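Paper Bags or Plastic at the Skeststead Market
Student project report, spring term

1. Why we picked this subject

The weekend market in Skeststead stopped handing out free plastic bags in April. Stallholders now offer a brown paper bag for a small charge, or shoppers bring their own. Our group wanted to know what people did with the paper bags once they got home, and whether they used them more than once.

2. How we asked

We stood at the north entrance and handed out a one-page form. We gave out 133 forms and got 90 back. The form asked how many bags the person took that day, how often they reused one, and where it ended up. We left out a question on income after our teacher said it would put people off.

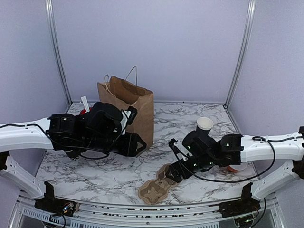 Ye-seo Baek wrote in the margin of our first draft that the word "reuse" was too loose, and that lining a trash can should not count the same as a second trip to the market. We split the question in two after that and handed out the new version only.

3. What people told us

Most people who answered kept their paper bags for a while. The most common second use was holding newspapers for recycling. Storing potatoes and onions came next, then carrying things to a neighbor or to school. Only 18 people said they had taken the same bag back to the market. Several wrote that the bottom gave out when something damp was packed in it, and one person had lost a jar of honey on the bus steps.

Kraft paper bags fold along set creases, and people who folded theirs back along those lines were more likely to report using them again. People who crumpled them mostly put them straight into recycling.

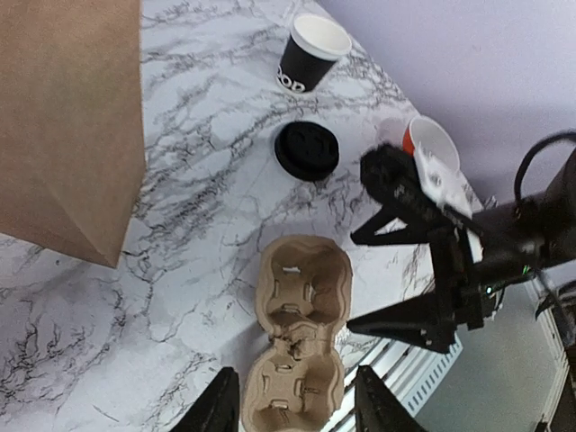 4. The stallholders

We spoke to two stallholders, the Palaniappan spice stall and the Gendeo bakery. The spice stall sells fewer bags than it expected, as regular customers bring cloth ones. The bakery goes through a lot of them and would like a smaller size for single loaves. Both said storage was a problem on rainy mornings, when the bags have to stay under the table.
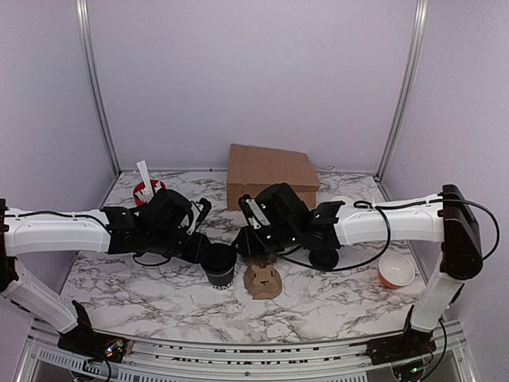 5. Problems with our survey

We only asked at one entrance. People in a hurry did not stop, and they may be the ones who forget to bring a bag. The answers also depend on memory. If we did this again we would ask people to keep a short diary for a month, and we would include the Clalar Street entrance by the bus stop.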